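第7章 「その他」の箱

この章で扱うこと
・雑多な小物を入れる箱ができあがる経緯
・混載の箱(以下、混箱)の定義と、混箱によく似た別のもの
・箱の形、深さ、内面が中身に及ぼす影響
・箱を空けるときの手順と、その記録のつけ方
・使う用語:混箱、定位置、仮置き、底物、道連れ

前章までは、仲間のいる品物を扱ってきた。皿は皿と、ねじはねじと、封筒は封筒と並べればよかった。読者の中には、第5章の棚割りの表を自宅の台所に当てはめてみて、なかなかうまくいったと感じている人もいるだろう。そういう人はたぶん、表に入らなかった品物を紙袋か何かに入れて、部屋の隅に置いている。本章はその紙袋の話である。

整理の教科書は、昔からこの袋に冷たい。分類の原則を述べ、例題の品物をきれいに割り振り、余りが出たところで章を終える。余りは「適宜処理する」と書かれる。適宜処理するとは、見えないところに置くという意味の業界用語である。筆者もかつて教材の改訂に加わったとき、この表現を七か所で使った。いま読み返すと、七か所とも何も言っていない。

余りの側から見れば、事情はまるで違う。家庭でも店でも工房でも、最後まで残る箱というものがあり、職場の人はたいていその箱の名前を知っている。「いろいろ」「雑」「とりあえず」「あれ」。名前のつけ方に地域差はあるようだが、情報量の少なさは共通している。

7.1 ある倉庫の一箱

Sorimhamは家庭用品の貸出と回収を請け負う会社で、回収品の仕分け場を持っている。仕分け場には品目別の容器が200並び、どれにも印字したラベルが貼ってある。ラベルの書体は統一され、高さもそろい、見学者はまずそこを褒める。案内係も褒められ慣れていて、ちょうどよい間で立ち止まる。

列の端に、ラベルのない箱がひとつあった。

筆者が訪ねた2021年6月26日の時点で、この箱は帳簿の上では存在していなかった。帳簿にないのだから中身もないはずである。中身はあった。鍵のない錠前、片方だけの手袋、瓶の蓋、布の切れ端を丸めて輪ゴムで留めたもの、どこかの引き出しのつまみ。係の説明によれば、その場で行き先を決められなかった品を一時的に入れておく箱だという。「一時的に」がいつからかを尋ねると、箱のほうが自分より古い、という答えが返ってきた。

この箱を笑うのはたやすい。しかし少し観察すると、仕分け場全体の調子のよさは、かなりの部分をこの箱に負っていることがわかる。ほかの容器の前で人の手が止まらないのは、迷った品を持っていく先があるからである。仮にこの箱を撤去すると、迷った品は「たぶんこれに近い」という容器へ入る。瓶の蓋は台所用品へ、錠前は金物へ、布の塊は衣類へ。ラベルはそのままで、中身だけが少しずつ怪しくなる。見学者は引き続きラベルを褒めるだろう。

混箱は分類の失敗が一か所に集められた状態である、と言ってもよい。集められている分だけ、散らばっているより扱いやすい。

7.2 混箱の定義

本書では、次の三つを満たす容器を混箱と呼ぶ。

第一に、用途の異なる品物が同じ空間に仕切りなく入っていること。仕切りがあれば、それは小さな棚である。

第二に、品物どうしの大きさ、形、硬さにそろいがないこと。大きさの違うねじだけが入った箱は、持ち主がいかに嘆いていようと混箱とは呼ばない。ねじの箱である。

第三に、入れた人が、あとで出すつもりでいること。このつもりが実行されたかどうかは問わない。問い始めると該当する箱がほとんどなくなってしまう。

三番目の条件は学生に評判が悪い。心のうちを定義に持ち込むのは不純だというのである。もっともな意見だが、これを外すとごみ箱が混箱に入る。ごみ箱と混箱は、中身だけを見て区別するのが難しい。違いは、翌朝に空にされて誰かが悲しむかどうかにある。実務ではこの違いのために、かなり長い電話がかわされることがある。

混箱に似た別のものとして、次のようなものがある。

仮置き箱。出す時期が決まっている。郵便の受け皿や、検品前の荷受け箱がこれに当たる。時期を過ぎた仮置き箱は混箱になる。境目に音はしない。

見本箱。わざと違うものを集めた箱。種類の違いを見せたり、手に取る練習をしたりするために作る。外見は混箱と見分けがつかないが、作った人に聞けば一覧表が出てくる。一覧表が出てこなければ混箱である。

おもちゃ箱。中身の大半が玩具であると信じられている箱。筆者の経験では、底のほうに台所のものが入っている。

7.3 なぜ妙な隣人ができるのか

混箱をのぞいた人が最初に口にするのは、中身の取り合わせのことである。人形の隣に金物があり、その手前にぶどうがある、といった具合になる。店の売り場ならまず見られない並びで、棚割りの担当者がこれを提案したら静かに休暇を勧められるだろう。

だが混箱の中では、この並びに意味を求めても仕方がない。品物の位置は、用途とも持ち主の好みとも無関係に、次のような事柄で決まっていく。

入れた順。先に入れたものが下になる。当然のことのようだが、取り出すときにはこれが逆になるので、昨日のものがいちばん手近で、いちばん長く探しているものがいちばん遠い。探す側の切実さと取り出しやすさが、きれいに反対を向く。

形。丸いものは転がって低いところへ寄る。平たいものは壁に張りつく。細長いものは斜めになって落ち着く。手足のついた人形のようなものは、手足のどこかが何かに掛かり、そこで止まる。

手の癖。右利きの人が上から落とし込む箱では、品物の寄り方に偏りが出る。毎日使う箱なら、使う人の立つ位置まで見当がつくこともある。ただし見当がついたことを本人に言うと、あまり喜ばれない。

ここでひとつ用語を入れておく。ある品物を取り出そうとしたとき、それに引っかかって一緒に動いてしまう品物を「道連れ」と呼ぶ。手袋を引けば針金がついてくる。針金には値札がついてくる。値札の先に、三年前の領収書がいることもある。道連れの多さは箱の中身の量とは必ずしも一致しない。ぎっしり入ったつるつるの卵形の容器は道連れを生まないが、充電用のコードは二本で箱全体を結びつける。
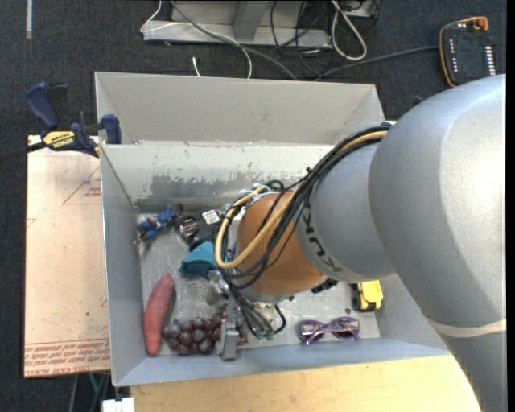

硬いものと柔らかいものが同居すると、問題はもう一段ややこしくなる。金属の品をつかむときの力加減で果物をつかめばどうなるか、これは教科書で読むまでもない。ところが混箱に手を入れる人は、多くの場合、ひとつの力加減で最後まで通そうとする。目は硬いものを見ていて、指は柔らかいものに先に届く。台所の引き出しに熟れた桃を入れる人はめったにいないが、鞄の中にバナナを入れる人はいくらでもいるので、この節を自分に関係のない話だと思わないでいただきたい。

食品と食品でないものが混ざるのは、衛生の面からは論外である。本物の食品であれば、混箱に入れた時点で整理の対象からはずし、第9章の手順に移る。もっとも現場では、それが本物かどうかを見た目だけで決められないことがある。飾り用の果物は年々出来がよくなり、本物のほうは逆に、出荷のために粒がそろえられて飾り物に似てきた。両者は途中で行き会ったらしい。見分けに迷ったときは本物として扱う。飾り物を冷蔵庫に入れて困ることはないが、反対の間違いは一週間後に部屋全体へ知らされる。

7.4 箱のほうの事情

混箱の議論は、とかく中身の話に終始する。箱の側にも言い分がある。

深さ。深い箱は、たくさん入るという長所と、たくさん入るという短所を持つ。手首までの深さなら、人は中を見ながら探す。肘までの深さになると、見るのをやめて触って探すようになる。肩までの深さになると探すのをやめ、新しいものを買う。新しいものもやがてその箱に入る。家庭での混箱は手首までの深さにとどめておくのが無難である。

壁。高くまっすぐな壁は、品物がこぼれるのを防ぐかわりに、隅を作る。隅に寄った小物は指が入りにくく、特に壁と壁の出会う角に平たいものが立ってしまうと、爪の長さが問われる。壁が外へ開いた箱では隅の問題は軽くなるが、積み重ねたときにぐらつく。どちらを選ぶかは、隅をほじる時間と、崩れた箱を起こす時間のどちらが惜しいかによる。

内面の色と傷。箱を選ぶときに、内側の色まで考える人は少ない。しかし灰色の箱に灰色の金物を入れれば見つけにくいし、透明な箱に透明な部品を入れれば、その部品はまず引退したものと考えてよい。塗装のある箱は使ううちに擦れ、擦れたところが小さな品物のように見えてくる。筆者は床の傷を針だと思って、しばらく拾おうとしていたことがある。その間、針のほうは靴下に刺さっていた。

床。平らな床には品物がぺたりと寝る。薄い板や硬貨を平らな金属の床からつまみ上げるのが案外むずかしいことは、レジの受け皿を前にした人なら知っている。受け皿に突起のついたゴムが敷いてあるのはこのためで、同じ工夫を混箱にも使えばよさそうなものだが、突起の間に砂が詰まるという新しい課題が加わる。掃除の当番がこの案に賛成した例を、筆者はまだ知らない。

Wasardの収納容器は、底板を外して洗えるという触れ込みで一時期よく売れた。実際に外して洗えた。購入者への聞き取りをしてみると、底板の下にさらに小物が入り込むことがわかり、底板の下は混箱の混箱というべきものになっていた。本書ではこうした場所にたまった品物を「底物」と呼ぶことにする。底物は引っ越しのときにしか発見されない。

7.5 空ける手順

手順そのものは短い。

一、空ける場所を先に作る。箱の底面の4倍の広さが要る。狭いところで始めると、空けたものの上に次のものを空けることになり、箱を机の形に変えただけで日が暮れる。

二、柔らかいもの、割れるもの、食べものかもしれないものを先に出す。上にあるものから順に、という自然な欲求はここで抑える。奥のぶどうひと房のために手前の文鎮をどかすときは、文鎮をぶどうの側に倒さない。

三、道連れをほどく。引っ張ってはいけない。引っ張ると必ずいちばん安いものが外れ、いちばん高いものが切れる。

四、残った硬いものを出す。ここは速くてよい。

五、床を見る。傷と針の区別は、明かりを斜めから当てるとつきやすい。

六、出したものを、出した場所に並べたまま一度離れる。茶を飲むくらいの時間でよい。戻ってくると、さっきまで捨てがたかったものの半分ほどは、なぜ捨てがたかったのかわからなくなっている。残りの半分は、なぜか前よりも捨てがたくなっている。後者については7.7節で述べる。

手順の二と四のあいだで手を替える必要があるかどうか、という質問をよく受ける。手袋をはめるかどうかという意味なら、替えたほうがよい。軍手をしたまま粒のあるものに触れると、粒のほうが軍手に残る。気持ちの持ちようという意味なら、これも替えたほうがよいのだが、軍手ほど簡単に脱げないのが難点である。

一度に出す数についても述べておく。両手で抱えて一気に移すのが早いと考える人がいて、たしかに移すのは早い。ただしその人は、箱の中の混乱を机の上へ、配置もほぼそのままに運んだにすぎない。ひとつずつ出せば、出すたびに名前を言うことができる。名前を言えなかった品物は、別に置いておく。これが後の節で使う「無名品」の山になる。

7.6 記録

空けた箱については記録をつける。書式は何でもよいが、次の項目は入れてほしい。

箱の置き場所
空けた日
出した品物の名前(無名品はその特徴)
隣にあったもの
戻した先

四番目の「隣にあったもの」を省く人が多い。省きたくなる気持ちはわかる。青い服の人形の隣に何があったかを書き留めたところで、人形の行き先は変わらない。それでも書くのは、無名品の正体が隣人から割れることがあるからである。Kesoの工房で長らく「曲がった金具」とだけ記録されていた品は、別の日の記録にあった電気スタンドの笠と、どちらも同じ古い毛布に接していたことから、笠を留める部品だと判明した。スタンドの本体はとうに処分されたあとだった。記録は間に合わないこともあるが、間に合わなかったと知ることはできる。

特徴の書き方にも癖が出る。初心者は「謎の部品」と書く。少し慣れると「黒い謎の部品」と書く。これを進歩と見るかどうかは教員の間でも意見が分かれるところで、筆者は進歩と見る。次の段階では大きさが加わり、その次で穴の有無が加わる。穴の有無まで書けていれば、あとで読んだ人が現物を選び出せる見込みがかなり高い。反対に、避けてほしいのは「たぶん〇〇の一部」という書き方である。たぶんは翌月には消え、九月に書いた「たぶん」を翌年まで覚えている人はいない。〇〇だけが残り、棚に〇〇の一部という札が立つ。

写真で済ませてはいけないか、という声もある。済ませてもよい。ただ、撮った写真の名前を「いろいろ」とするのはやめたほうがよい。混箱がもうひとつ、今度は機械の中にできる。しかもそちらは深さに限りがない。

7.7 捨てがたさについて

最後に、混箱がなくならない理由のうち、整理の技術では片づかない部分に触れておく。

小さな人形というものは、処分の候補に挙がりにくい。顔がついているからだ、と言われる。ためしに顔を伏せて並べておくと、たしかに少し候補に挙がりやすくなる。ただしその場合も、捨てる直前に誰かが表を向ける。向けた人は決まって「確認のため」と言う。

金物は別の理由で残る。顔はないが、重さがある。手に載せたときの重さを、人は値打ちと読み違える。光っていればなおさらである。何に使うかわからない光った重いものは、家庭の混箱の中で最長の在籍年数を誇る。次の持ち主に引き継がれることさえあり、引き継いだ人は、使い道を聞いておけばよかったと悔やむ。聞いても答えは出なかったはずである。

果物の飾り物は、もともと何かの籠に入っていた。籠のほうが先に壊れ、中身だけが残る。持ち主はいつか籠を買い直すつもりでいるので、これは7.2節の第三の条件を立派に満たしている。

Shabalalaが自社の休憩室で行った試みでは、混箱をひとつ公認にし、置き場所を決め、季節ごとに必ず空けることにした。ラベルには「その他」と印字された。公認にした途端、箱の横に紙袋が現れた。紙袋には、その他にも入れにくいものが入っていたという。会社はこの紙袋をしばらく観察することにし、その経過は次の節の演習資料に用いる。

次節からは、実際の箱を前にして作業する。机の上を片づけておくこと。片づけたものを箱に入れて足元に置いた場合は、その箱を教材にしてよい。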